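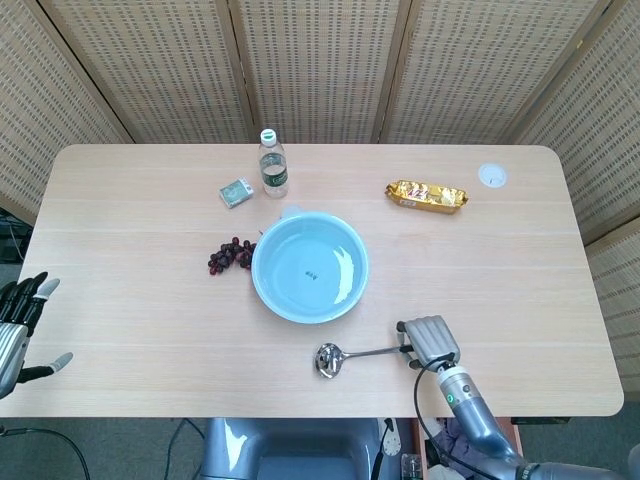 # Equipment Review: Zenitz Two-Arm Teaching Kit

**Prepared for the student robotics program, Stoneck Technical College**
**Recommendation: approved for continued use, with conditions**

The college purchased the Zenitz Two-Arm Teaching Kit for the use of the student robotics club and the second-year manipulation project. This review covers one full term of use. It is intended for teaching staff who are considering the kit for their own courses, and for the student teams that will enter the Ó Conaill Tabletop Challenge in July.

## Background

The club previously worked with a pair of small desktop arms that could lift blocks and little else. The Challenge requires entrants to sort, lift and place household articles of mixed shape and weight on an ordinary table, and the earlier equipment was not suited to that work. The kit was selected after comparison with the Reritz bench system, which the college had on loan during the previous term.

The kit was used by 19 students in two sections. Sessions were limited to 100 minutes, including setup and shutdown.

## Setup and Documentation

Assembly is described in a printed manual and a shorter quick-start card. The manual is clear on mounting and power. It is less helpful on calibration, where two steps are given in the wrong order and a third refers to a menu that has been renamed in the current software. Students lost most of their first session to this. Staff have since placed a corrected page in the front of the binder, and later groups completed the same work in 30 minutes.

The software installs without difficulty on the laboratory computers. Accounts must be created one at a time, and there is no means of importing a class list.

## Gripping and Handling

The padded gripper is the strongest part of the kit. A steel ladle is a good test of any gripper: the handle is long and thin, the weight sits at the far end, and the polished surface offers little for the fingers to hold. Over the term, students held a ladle level in most of their recorded attempts once they had learned to take the handle closer to the bowl of the ladle than instinct suggests. The Reritz system, using flat metal fingers, allowed the handle to turn in nearly every attempt.

Soft produce was handled less well. Grapes are a standard item in the club's practice set, and the kit's lowest force setting is still too firm for them. Teams that scored well in practice lifted the bunch by the stem. The manufacturer should offer a finer adjustment at the low end of the range.

Foil-wrapped snacks presented a different problem. The gripper had no trouble with them, but the vision software often misjudged the edges of shiny wrappers, and approached from the wrong angle as a result. Clear plastic bottles caused the same error less frequently. Several students corrected for this in their own code - a useful exercise, though one the vendor should not leave to its customers.

The jointed hand is slower to program than the gripper and is better suited to advanced students. First-year members were asked to leave it parked during their sessions and did not object.

## Durability

The arms have completed more than 2000 recorded grasps without mechanical failure. One finger pad was replaced under warranty, and the replacement arrived within the promised period. The external cables are the weakest point. They are long enough to catch on the corner of a table when the arm is raised, and the clips supplied with the kit do not hold firmly. The club now uses fabric ties, which are checked at the start of every session.

## Suitability for Teaching

The kit rewards careful preparation. Teams that wrote out their sequence of movements on paper before touching the controls made noticeably better use of their time than those that did not. The session log is easy to read and may be exported for grading. Instructors should note that the log records commands only and does not record whether an article was placed successfully; a written score sheet is still required.

The supplied lesson plans are pitched at a younger audience than ours and were set aside after the second week. Staff wrote replacement tasks based on the Challenge rules, among them a pouring task, a table-clearing task and a task in which one arm must wait for the other. The last of these produced the best discussion of the term and will be kept.

## Conditions of Use

- Groups of no more than four students per session.
- A member of staff or an approved senior student must be present whenever the arms are powered.
- The corrected calibration page must be followed in place of the printed manual.
- Food articles are to be replaced before each session and are not to be eaten.
- Damaged pads or cables are to be reported the same day.

## Rating

| Category | Score out of five |
|---|---|
| Build quality | 4 |
| Gripping and handling | 4 |
| Vision software | 2 |
| Documentation | 2 |
| Value for a student program | 4 |

The Zenitz kit is more expensive than the Reritz system, and the difference is justified for any group that must work with irregular articles. Programs concerned chiefly with programming fundamentals would be adequately served by the cheaper product. A request for spare finger pads and a second set of cables has been submitted with this review.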